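Bench notes, July

Started on the Trotlow samples at 1230, after the morning's rinse tests ran over. The chalky film on the drinking glasses is the same grey-white haze we saw at the Skarnby kitchen, a bit heavier near the rims. Washed the first rack on the normal cycle with softened water and the Gendinau powder at the label dose. Machine held 76 degrees on the final rinse.

Film came off most of the glasses with white vinegar, five minutes' soak, then a soft cloth. Glasses 13 and 31 stayed cloudy whatever I did. Ran a fingernail over both and they feel slightly rough. I've put them down as etched and set them on the top shelf with a paper tag, please don't rewash.
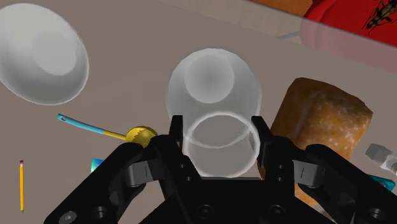
Does more powder clear the film faster?
Less powder works better in soft water, and the heavy dose is probably what etched the two bad ones.

Ritchie's test strips read softer than our own kit, so next batch gets both, same bucket, same minute. Half dose on rack two, colour of the rinse water to be noted each time. Vinegar is nearly out. Drain hose still weeps at the clamp, tray is under it for now.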